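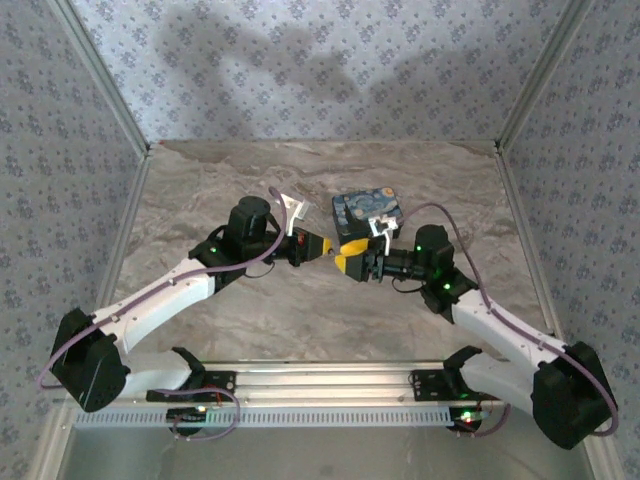 Did the Fulness Hall supper dance make any money for the roof? It cleared $3,107 after the band was paid, enough to fix the half of the roof that leaks least.

The dance, held in Gudbridge in aid of the hall's 800 missing slates, drew a full house and up to 14 politicians, depending on whether you include the two who came in through the kitchen and left the same way. Three speeches were scheduled. Guests got all of them before the soup, and a fourth with it. 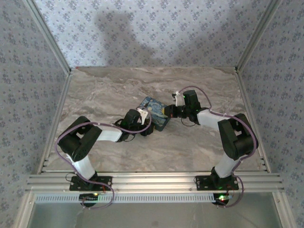 One guest from Cladach said she had paid for dancing and would like it noted that the first waltz began at ten past nine.

The state senator praised the town's spirit and pledged to look into a matching grant by March. The mayor praised the senator. The raffle ham went to the mayor's table, for the second year in a row, and was handed back for a redraw after a short silence.

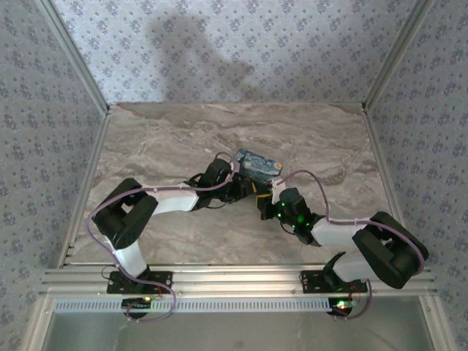 Nina wrote to us afterward that the band was worth every cent, and could next year's speeches please be held in the parking lot.

Tickets for next year's dance go on sale at the Gudbridge library in March, along with the leftover raffle prizes.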